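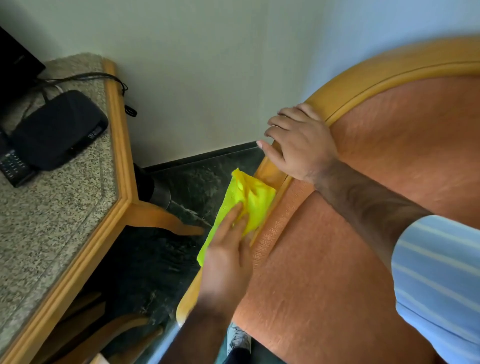 Paying someone to dust a chair so a robot can watch

I've been chewing on this one for a while, ever since the lodge where I do the books got a brochure from an outfit called Fanora. They sell a housekeeping robot, or more accurately they rent you one, and the bit that caught my eye was the add-on. For $700 a month on top of the lease you get what they call the Wonder kit: a head camera your own cleaners wear while they work, so the robot learns your rooms, your furniture and your way of doing things.

I like the idea more than I expected to. I also think the price is cheeky, and I'll get to that.

Start with the chair. A hand on the top rail to keep it still, a yellow cloth in the other hand going down the side of the wood, between the chair and the table leg. Anybody who's cleaned for a living has done that so many times they couldn't tell you how. But look at how tight it is in there! You've got a curved table leg poking out just above the floor, cables hanging over the edge of the tabletop, and upholstery right up against the timber you're trying to wipe. One hand has to hold while the other one rubs, and if you're using something sprayed on the cloth you want it on the wood and off the orange fabric. That's a fiddly little job, and it's one chair.

The standard Fanora machine, without the add-on, comes trained on what the brochure calls a reference room. I've seen the photos of it. White desk, white chair, not a cord in sight. Our place has 29 rooms and I doubt two of them match, what with three lots of renovations and an owner who can't walk past an auction. So the notion that you'd teach the thing in your own rooms, with your own mismatched chairs, makes good sense to me. I've gone over to Kerkton to see a leased one at work in a motel there, and it was lovely on benchtops and hopeless on chair legs. It wiped the seat, wiped the front of the back, and rolled off looking pleased with itself (yes, I know).

Now the money. Fanora wants 426 hours of recordings before they'll switch on the "custom" setting. Those hours come from your cleaners. You pay their wages, they wear the camera, they slow down a bit because they've got a gadget strapped to their head, and then you pay Fanora for the privilege. I rang and asked who owns the recordings at the end of it. The answer was Fanora does, and they may use them to improve the product for other customers. So our housekeeping staff, who've worked out over years how to get round a chair without yanking the telly off the table, would be handing that over for nothing, and we'd be footing the bill. That sticks in my throat.

There's a rival mob, Nassar, who do something similar for less and pay the wearer an hourly loading. Their robot is slower and the arm looks like it came off a desk lamp, but I know which contract I'd rather put in front of the staff. I'd want the loading written in, and a say for the cleaners over which rooms get recorded, and the camera off the minute there's a guest's gear lying about.

As for whether the machine will ever do a proper job on a chair, I reckon it will, in time, if it learns from people who already do. The lease runs 11 months and I've told the owner to ask for three. If Fanora won't budge on that or on the recordings, we'll stick with cloths and put the $700 towards the wages bill.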